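Prikwood open day

The Prikwood open day was a demonstration of hand-held gripper work given by the Sodberg group at its Prikwood site in December. It was open to outside visitors on application and was led by Tomás Leitão, with Corentin Boyer in charge of the equipment. The published account of the event is dated 2023-02-07.

Background

Sodberg had until then shown its manipulation work only as edited film. The open day was meant to let visitors watch the tools in use at close range and ask questions of the operators. Demonstrations were given in 2 sessions, each followed by a talk.

The tools were hand-held grippers of the Prata pattern. A Prata gripper is moved by a person, who opens and closes its fingers directly. The pattern has no arm of its own - reach, speed and approach angle are all set by the operator.
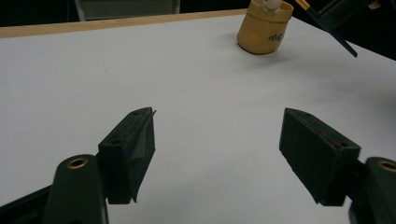
Leitão's opening talk dealt mainly with the approach, the stretch of movement before the fingers touch anything. He held that most failed grasps are decided in this stretch, and that operators new to the tool tend to close too early. Visitors were asked to watch the spacing of the fingers as much as the object.

Demonstration

The work was done on a plain pale surface, with small everyday articles as targets. A plain background makes the outline of an object easier to separate from its surroundings, though a pale one also shows soft shadows, and these were discussed at some length in the second session.
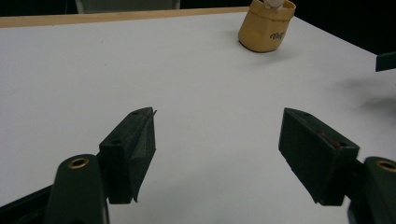 Open gripper fingers over the white tabletop, with a tan container standing further back.

Boyer gave a short account of the fingers. Soft or flexible facings spread the contact over a larger area and put up with small errors of alignment. They also wear, and a worn facing changes the grip in ways that are hard to measure afterwards. Sodberg replaces them on a fixed schedule.

The later part of the programme turned to two-handed work, in which one person uses a gripper in each hand. Thin articles are the usual subject, as they can be held by one gripper and presented to the other. The two tools have to be kept from fouling each other's cables, and Boyer recommended a slow pace for first attempts.

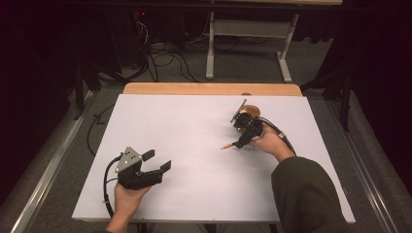

Records

Notes from the talks were stored in the Vongate archive under entry 1024. The entry holds the text of both talks and a list of the questions put by visitors. A separate note by Boyer on finger facings is filed with it.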